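Dyeing with Plants, Evening Course
Handout 2: mordants, weld and keeping a notebook
5/9/20

Before anything else, thank you for bringing so many jam jars. I have more than I can store, so please hang on to the rest until December, when we do indigo and will want them all over again.

Last time we scoured the wool, and I know that was the dull bit. This time we mordant it, and then we get some colour! A mordant is a metal salt that helps the dye grab hold of the fibre. We'll use alum, the ordinary kind the Stolel shop sells by the bag. Weigh your wool dry and write the weight down before you wet it (I forget every year and then I'm guessing). Dissolve the alum in hot water first, in a jug, then tip it into the pot and stir well. The wool goes in wet, and the pot comes up slowly to just under a simmer. Keep it there for an hour, lid on, window open.

Please don't use a pan you cook with. I have a shelf of dye pans at home and my family have been told.
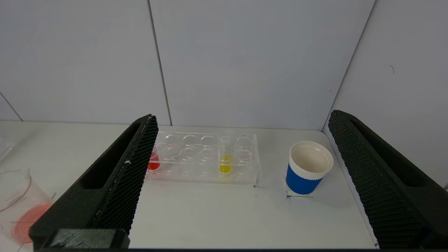 Rin Iwasaki: I tried leaving mine in the alum overnight with the heat off and the weld took much more evenly the next day, so if anyone has the patience I'd do that.

I'd do it too, and I've changed my own notes. It's a good habit with thick yarn especially, the sort that stays pale in the middle of the skein.

Now, weld. It's a tall, scruffy plant that likes poor ground, and there's a lot of it on the bank behind the old Clesstead brickworks. It gives the clearest yellow I know. Cut it when it's in flower, chop it up (stalks and all), cover with water and heat gently. If you boil it hard you'll get a brownish yellow, perfectly nice for socks but a bit of a let-down if you were hoping for lemon. A pinch of chalk in the pot brightens it no end, and our tap water here is soft, so I always add one.

Strain the plant bits out before the wool goes in. I once skipped this and was picking seeds out of a cardigan for 6 weeks. 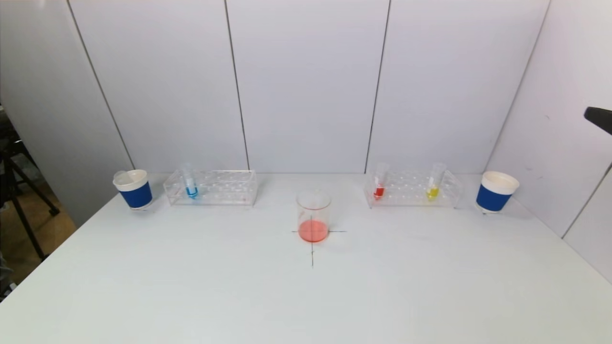
Fig. 2. Cups and racks along the back of the table, with a beaker set forward of them.

Do test small. Snip short lengths of yarn, tie a label on each and give every one its own jar with a different amount of dye. Stand the jars in a pan of warm water and they'll all heat together. You'll learn more from one evening of this than from a whole winter of big pots, and you won't waste a good fleece doing it.

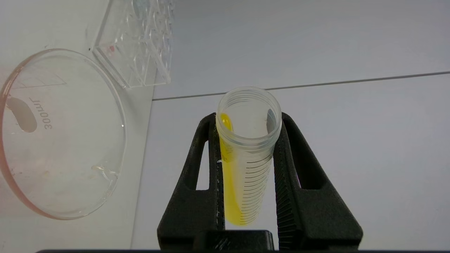

Sugeng Subramaniam

A word on notebooks, then. Mine is on page 22 of its third volume and it's a mess, but every entry has the same things in it: fibre, dry weight, mordant, plant, where I picked it, how long in the pot. Tape a bit of the yarn beside the entry and keep the book shut, out of the sun. Weld is one of the better yellows for lasting, though a strip left on a windowsill will still fade in time.

For next session bring rubber gloves, an apron and your mordanted skeins, damp, in a plastic bag with your name on it. Read the Ashour leaflet on onion skins if you get a moment, and start saving the skins now, red and brown in separate bags please.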